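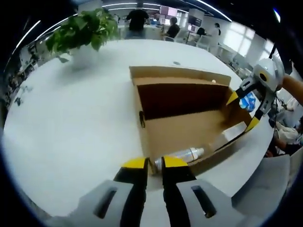 Jayasinghe has asked, in response to the previous entry, whether transparent objects ought to be excluded from a first bimanual training set, given that depth estimates on clear plastic are known to be unreliable. The question merits a fuller reply than the comment section permits.

The Katport study does not use depth. Demonstrations are recorded with hand-held grippers, and the policy is trained on wide-angle colour images together with the estimated pose of each gripper. Clear bottles were therefore retained. An open cardboard box serves as the container in this portion of the work, as its walls restrict the angles from which the fingers may approach.

The set at present comprises 1,197 demonstrations, of which 200 have been withheld for evaluation. Training was repeated with five random seeds. The principal finding to date concerns labelling: where the start of finger closure was marked by hand, the policy trained on those labels closed too early on clear bottles, and this behaviour was considerably less frequent when closure was taken directly from the recorded finger width. The effect on opaque items was small.

I would caution against generalizing from this result. The Grostdale recordings were made under different lighting and have yet to be analyzed. They will be processed in January using the Jasta pipeline, with the same seeds and an unchanged evaluation protocol.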